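4. Taking on a site that is already trading

Use this section when a pub comes to you with its own tills, price list and stock records. For a new or closed site, go to section 3. The Sudodau sales leaflet says a site can be moved across "in an afternoon". We have not managed it, and you should not promise it to an area manager. Plan for two evenings and one early start.

The worked screens are taken from the Bellamy, which came over to Sudodau from a Baken till set-up. Your own screens will show a different site name and, depending on your version, the menu may be on the left.

4.1 Before you start

You will need:

The site code from head office (four letters)
A manager log-in with the Transfer right switched on
The last full price list from the old system, printed
The last stock count, with the name of whoever did it
A working Dikelero card reader and its cable

Treat the handed-over stock count with suspicion. Outgoing owners often pass on a count that was right when it was done and has been copied forward ever since. If the count is older than the last drinks delivery, do your own.

Caution: Do not switch off the old tills until you have finished 4.5. Open tabs held on a Baken till are not carried across, whatever the transfer screen seems to suggest.

4.2 Exporting from the old tills

1. Close the day on every old till, including any in the garden bar or function room.

2. On the main till, press Manager, then Records, then Send Out.

3. Choose Products and Prices. Leave Staff unticked. Staff records come across with old pay grades attached, and clearing them takes longer than typing the names in again.

4. Put a blank memory stick in the slot under the screen and press Go. Wait for the tone. Some older tills show Finished before the file has been written.

5. Check the file on a laptop. If it opens and the last line is a product you recognise, carry on. If it stops halfway through a word, repeat from step 2.

Note: One export file holds up to 2,000 products. A pub with a long wine list and years of guest ales can go past this without anyone noticing, and the till gives no warning. It just leaves off the rest. Compare the number of lines with the number shown at the foot of the printed price list. If they differ, export drinks and food separately.

4.3 Bringing the list into Sudodau

1. Log in at the back-office computer and choose Sites, then Add Site, then Already Trading.

2. Type the site code. The full name of the pub should appear beneath it. If another pub's name appears, stop and ring head office.

3. Choose Bring In List and pick the file from the memory stick.

4. Match the columns. Sudodau will guess, and its guesses are poor. It is fond of putting the buying price in the selling price column, so check at least one draught beer, one bottle and one main course by hand.

5. Press Try Only. Nothing is saved at this point.

6. Read the whole of the problem list. The green tick at the top means that the file could be read. It says nothing about whether the prices are right.

7. When the problem list is empty, or you can explain each line still on it, press Save.

Caution: Save cannot be undone from the site. Head office can put back the earlier list, but only on a working day, so a mistake made late on a Friday stays with you through the weekend trade.

4.4 Setting up bar and kitchen areas

Every product needs an area before it can be sold. The area decides where the ticket prints and whose stock goes down when the item is rung in.

1. Go to Site, then Areas. A new site starts with two, Bar and Kitchen.

2. Add any others you need. Keep the names short, as the printer cuts them after twelve letters.

3. For each area, choose a ticket printer. Print a test ticket from each one and walk over to read it. The on-screen "Sent" message appears even when the printer is out of paper.

4. Place the kitchen order screen where it can be read from the cooking line and from the pass. Keep it away from the sink, and leave a hand's width behind it for the cable.

5. Go to Products, tick everything that belongs to one area, and choose Move To. Repeat until the No Area list is empty.

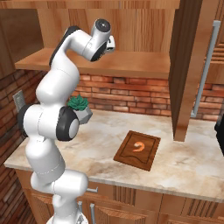

Fig. 4: Pale marble worktop and wooden shelf.

6. Decide now how to treat items that are shared, such as lemons, milk and cooking wine. You can split them by a fixed share or give them all to one area. The guide that came with our first version recommended splitting. In our view the split figures look very exact and mean very little, and most sites will be better off giving lemons to the bar and leaving it there.

7. If the site has rooms, add Breakfast as its own area. Otherwise breakfast stock is taken from Kitchen at the evening portion size.

4.5 Connecting the card reader

1. Plug the Dikelero reader into its base and wait for the clock to show.

2. On the till, choose Payments, then Add Reader. Type the six-figure code from the reader's screen. You have one minute before the code changes.

3. Take a real payment on a real card, for the smallest amount you can. Practice mode works on readers that have no connection to the bank at all, so a pass in practice mode is worth nothing.

4. Refund the payment and keep both slips.

5. Repeat for every reader. Two readers bought together can still be set up for two different pubs.

Note: If the till shows Error 29, the reader still belongs to the previous owner's account. The help screen tells you to restart it. Restarting makes no difference. Ask the previous owner, or the administrators if there are any, to release the reader, and use a spare in the meantime.

4.6 Setting the opening stock

1. Count before opening, with no deliveries due. Part barrels should be weighed where you have scales. Dipping is acceptable if the same person does all of them.

2. Enter the count under Stock, then Opening. Leave nothing blank. A blank is read as "same as before", and on a new site "before" is the figure from the old owner's file.

3. Enter what you paid for the stock at handover, in pounds, on the last line.

4. Press Compare. Sudodau shows your count against the handed-over figures, with the largest differences first.

5. If the total difference is more than £2,000, the site is locked for stock until head office has looked at it. Tills will still sell. Please do not alter the count to get underneath the limit. It has been tried, and the difference comes back at the first month end with your log-in beside it.

4.7 First day of trading

1. Open with one till on the new system and leave the rest on the old one until the lunch rush is over.

2. Ring in one of everything on the specials board. Specials are the items most often missing from the list.

3. At close, print the day report from both systems and add them together. The total should match the cash and card slips.

4. If it does not match, check first for happy hour prices. These are stored as separate products on Baken tills and come in with no time limit, so a pub can sell at the cheaper price all night.

Sudodau will offer a "health score" for the site at the end of the first day. We have seen high scores on sites with half the wine list missing. Ignore it for the first month at least and go by the day report.

4.8 Putting the old tills away

Keep the old tills, switched off but complete, until the first month end has been signed. Label each one with the site code and where it stood. Keep the manager keys in the safe, separate from the tills. The memory stick used in 4.2 should be kept with them and must not be used for anything else.

For staff log-ins and pay grades, go to section 5.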